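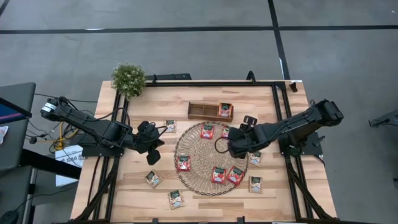 I get a lot of messages about the packet box (more than I get about anything I cook, which stings a little), so I've put the usual ones in one place. I'm Zanele Mkhize, I rent out two rooms in Plevcombe, and I have opinions about small packets. Last updated 1 April 2023.

## What goes in a packet box?

Anything flat that comes in a single-serve packet and would otherwise end up at the bottom of a drawer. Tea, cocoa, instant soup, oatmeal, drink mixes, even seeds if you garden. If it stands up on its own edge without flopping over, it'll work. Sugar sticks are too skinny and slide under everything else, so mine live in a jar.

## Do I need a special box?

No! Mine is plain wood with dividers and an open top, and it came from Le Roux, the secondhand place on the Jutalville road. I paid 15 dollars and felt very pleased with myself all the way home. A shoebox with cardboard strips does the same job. I used one for most of a year before I found the wooden one, and the only trouble was that it got soggy when I parked it next to the kettle.

## Open top or lid?

Open, for me. With a lid people feel like they're snooping, and guests would rather go without than lift it. If your kitchen is dusty or you've got a cat who likes boxes, get the lid.

## Why do you tip everything out before you sort?

Because if I sort inside the box, I just shuffle the same packets back and forth and call it done. So out they come, onto a round wicker mat in the middle of the table. I keep one kind on the mat and push the other kinds out onto the bare wood around it, and then I fill one section at a time. It's slower to explain than it is to do.

## Does it have to be a wicker mat?

Nope. A tray, a dish towel or a big dinner plate would be fine. I like the woven kind — packets don't skate around on it the way they do on a polished tabletop, and you can pick the whole thing up and carry it if somebody suddenly needs the table for lunch. Shake it out over the sink afterward, crumbs get into the weave like you wouldn't believe.

## Sort by color or by what's in them?

Ooh, this is the one people argue with me about. I sort by what's in them. My friend Sizwe Coetzee sorts by color, and his box looks much prettier than mine, but I once stood in his kitchen and made myself a cup of something I thought was chocolate and it was mushroom.

That said, color does half the work if a brand uses one color per flavor. Red ones here, beige ones there, done. Just watch out when every flavor has the same color label across the top, which is exactly the part that shows once they're standing in the box. With those I turn one packet around so the big picture side faces me, or I write a word on the divider in pencil.

## How full should each section be?

Full enough that they stand up, loose enough that you can pull one out with two fingers. If three come out together, it's too tight. If they slump, put a folded piece of card behind them. I tried lining the bottom with a roll of Pleltex, the grippy drawer stuff, and it does stop them sliding, though you have to cut it a hair smaller than the section or it curls up at the corners.

## Which way up?

Label at the top, every time. Long packets can go sideways if your box is shallow, but then you can't flip through them, and the flipping is the fun part.

## I bought a bulk case. Now what?

Been there. I once ordered a case of 500 because it was cheaper than 100 (it was, a bit) and I was finding packets behind the toaster for ages. Don't try to get them all in the box. Keep the spares in their carton somewhere dry, write the date on the flap, and refill when a section gets low. Older ones go in front.

## What about the odd ones?

Everybody has odd ones — the single packet from a hotel, the flavor that came free with something. I give them the last section and let them mix. When that section's full, I put them in a bowl by the door and guests take them, even the licorice.

## How do I clean the box?

Dry pastry brush first, then a barely damp cloth, then leave it open until it's completely dry before anything goes back in. Please don't soak it. I did that to my first set of dividers and they swelled so badly I had to get them out with a butter knife.

## Can I buy a box from you?

Sorry, I don't sell them! Try Le Roux if you're nearby, and ask in the back room, where the kitchen things are. They're closed over lunch.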